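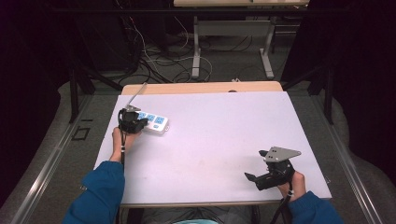

White power strip with blue outlets, held in a hand-held gripper

Waiting rule (dating)

The waiting rule is a piece of dating advice under which a person who has been on a first date, or has been given a phone number, should let a fixed period pass before making contact. Versions of the rule differ on the length of the period, on who has to observe it, and on what the wait is supposed to achieve. Evidence that any version works is thin, and most of it comes from people who sell dating advice.

Claimed purpose

Supporters usually say that a delay signals confidence. A person who calls the same evening is thought to look needy, and a person who waits is thought to look busy and in demand. A second argument holds that the wait gives the other party time to think about the date and to grow more interested. Supporters seldom say how they would tell growing interest apart from growing annoyance.

The rule was addressed mainly to men for as long as men were expected to make the call. Women were more often told never to call first, a stricter rule resting on much the same reasoning. Later advice books apply the delay to both sexes without explaining what should happen when both people follow it at once.

Origins

The origin of the rule is unclear. Accounts that trace it to a single book, film or religious text tend to repeat one another and rarely give a page or a source. Advice against seeming too eager is old and found in many places, but advice to be reserved is a different thing from a number of days, and writers on the subject often treat the first as proof of the second.

The shift from landlines to cell phones removed one practical basis for waiting. When a call might be picked up by a parent or a roommate, some planning made sense. A text message needs none, yet the advice was carried over to texting with little change, sometimes with days swapped for hours.

The Goodall version

The most detailed form of the rule was promoted by the dating coach Nigel Goodall, who taught it at weekend seminars in Noltmont and later in a paperback from Bainbridge. Goodall set the wait at 54 hours. He wrote that the figure came from his own work with 1000 clients, but the book has no table of results, does not say how the clients were chosen, and does not describe anyone who was told to call right away. Without such a group there is nothing to compare the waiting clients with.

Goodall also listed 4 cases in which the wait should be dropped: a date that ended in a kiss, a shared workplace, a coming trip, and a first message from the other person. Critics have pointed out that these exceptions take in many of the dates most likely to lead to a second one. If those are removed from the count and the rest go badly, the rule is not blamed. If they go well, it gets the credit.

In a question-and-answer session posted on October 13, 2022, Goodall said that readers who had no luck with the method "were probably checking the phone the whole time, and it shows." He did not explain how it would show to someone who was not in the room.

Survey claims

The dating app Ondo ran a poll among its members in June and reported that most of them preferred to hear from a date within a day. The result is widely quoted against the waiting rule. It deserves the same caution as Goodall's figure. Members chose whether to answer, the question did not separate good dates from bad ones, and Ondo earns money when its members send messages. 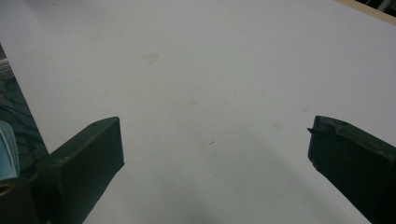 Dark gripper fingers, open, over a pale tabletop

A smaller exercise by the newsletter Rerska asked 100 readers to recall the last first date that led to a relationship and to say who wrote first and when. Nearly all the answers fell on the same night or the next day. The newsletter itself noted that people remember happy beginnings in a flattering way, and that a couple who liked each other might well have survived a longer wait. The exercise says little about dates that went nowhere.

Criticism

The most common objection is that the rule treats silence as a message with one fixed meaning. A person who hears nothing may conclude that the other is busy, uninterested, rude, or seeing someone else, and nothing in the rule steers them toward the hoped-for reading. It also loses whatever effect it had once it is widely known, as a delay of exactly the advertised length looks like a tactic.

Defenders reply that the rule at least stops nervous people from sending several messages in a row. This may be true – but it is an argument for sending one message, and says nothing about when to send it.

See also

First date
Playing hard to get
Ghosting
Dating coach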